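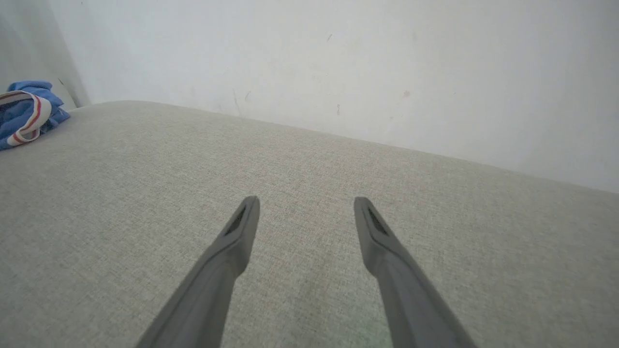 November 25, 2022

Upholstery fabric, sofa side. Notes mostly for me and Sugeng, and for Afaf if she still wants to argue about it.

The claim we're supposed to check is that a light beige-gray weave "hides everyday life." That's Raneteo's line, repeated on the sample card and again by their rep on the phone. I don't buy it. A speckled weave hides lint and pale crumbs, fine. I have yet to meet one that hides coffee, jeans dye or the gray shine you get where people sit every evening.

What I like, to be fair: the weave is fine and even, and the flecks break up the color so you don't get that flat office-chair look. From standing height it could pass for linen. Whether there is any linen in it I can't say. The card says "linen touch," two words that commit to nothing. Asked for the fiber content in October and got a brochure.

Rub test. Ran the Raneteo piece and the Kivetti piece on the hand rig, 30 minutes each, same weight, same cotton pad. Raneteo fuzzed a little along one edge of the rub patch. Kivetti didn't, but Kivetti feels like a grain sack, so I'm not sure who would thank us for it. Sugeng says the fuzz is loose fiber from cutting and will go away after a first vacuuming. Maybe. He said the same about the Datircombe green, and that one pilled until we threw it out.

Spills (offcuts only, keep them away from the cushions please):

- water: beads, then goes in if left. Left a faint ring on drying.
- black tea: blotted right away, mostly gone. The second one, left over lunch, is still there.
- ballpoint: forget it.
- hand cream: dark spot, no change after two rounds with the foam cleaner.

The ring from plain water bothers me more than the ink. People expect ink to stain. They don't expect a wet glass to.

Seams. Pacheco's quote has the seat covers sewn with a topstitch at 9 mm from the edge. Afaf wants it closer because it looks neater. My worry is fraying: I pulled threads from a raw edge by hand and they came away too easily for my taste. If we go closer I want the edges overlocked first, and I want to see it done on one cover before anybody cuts the lot. Pacheco says they "always" overlock. The last batch from them had 2 covers with no overlocking at all, so I'll look for myself.

Price is 158 for the set, zippers not included. Kivetti hasn't answered about zippers either. Removable covers were the whole point of this exercise – a cover you can't take off is a cover you can't wash, and then the spill list above is the end of the story.

Washing: not done. The card says 30 degrees and says nothing about shrinkage. Cut a square, mark it with thread (the chalk washed out last time), measure before and after. I'd guess about 2 percent along the warp, and I'd be happy to be wrong.

Color check against the wall paint also not done, light was gone by the time I got to it. Afaf thinks it leans pink under the evening lamps. I don't see it, but I didn't see it with the last one either and she was right.

To do Monday:

- wash square, both makers
- ask Raneteo for fiber content again, in writing
- Sugeng to redo the rub test on a vacuumed piece, so we can settle the fuzz thing
- hold off on the Pacheco order until the wash result is in

Tea-stained offcut is pinned to the board with the time written next to it. Don't clean it.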